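About the Prireck School

Prireck is a small private language school in the town of Ketov. We teach evening courses for adults, and since some years also morning courses for parents who are at home. Our languages are English, German, Hungarian and Arabic.

The school was opened by Leen Masri and Kálmán Fodor, who met as teachers at another institute and shared one classroom there for a long time. They disagreed on nearly everything about grammar, and they still do. Leen lets her students speak from the first evening, with all their mistakes. Kálmán likes to begin with the verb. A new student can visit one lesson with each of them before choosing a group.

We started in two rooms above the pharmacy on Mahasneh Street. Today we have the whole second floor, with a kitchen, a reading room and a library of 800 books. Most of the books are easy novels and cookbooks, and they can be borrowed for 3 weeks. Please write your name in the notebook by the door when you take one.

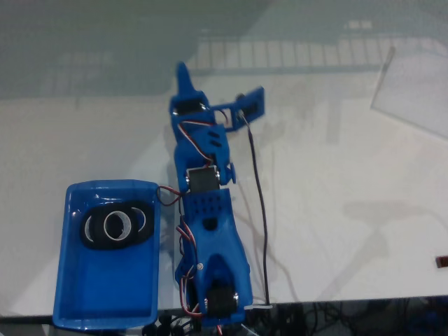
KETOV, 17 July 2025 — Registration for the autumn courses is now open. We have 138 places in the evening program. Students who were with us in March keep their place in the same group if they tell the office before the end of the summer break. New students take a short spoken test with a teacher. It is a friendly conversation and you do not need to prepare for it.

Each group meets twice a week. The fee for one course is 400, and the textbook is included in this price. It can be paid in two parts. If you must stop a course because of illness or a change of work, speak with Leen and we will find a later group for you.

We also keep a partnership with the public library in Seseck. Our Hungarian reading circle meets there once a month, and guests are welcome, also those who only want to listen. The texts are short and Kálmán sends them in advance.

The office is open every afternoon when there are lessons. You can come up without an appointment — please use the side entrance, the front door belongs to the pharmacy.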